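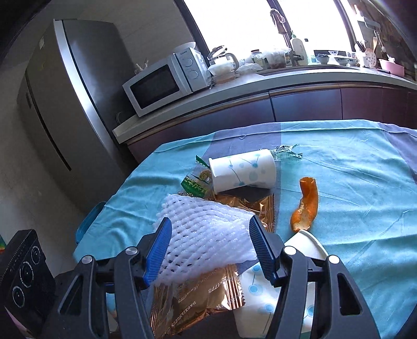 ## 4. Table-clearing exercise

Clunel Robotics Club, set-up guide, revised 2021-12-03

Work in pairs, one gripper each. Allow 900 seconds per run.

1. Set the Mundik logger to 200 and wait for it to settle.
2. Open the fingers fully before reaching over the table.
3. Take paper and wrappers first. Close the fingers slowly and lift straight up. 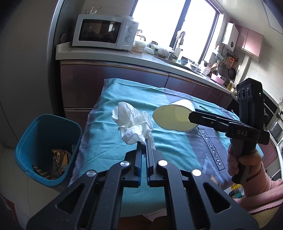

4. Carry each item to the bin and open the fingers over it.
5. Leave cups until last. Grip them by the rim.
6. Save the run under your pair number.

**Note:** Runs saved before August use the old format. Convert them with Flilico first.

**Caution:** Keep your free hand away from the linkages. Do not pull the cloth to bring an item closer. If error 615 shows, stop and restart the logger.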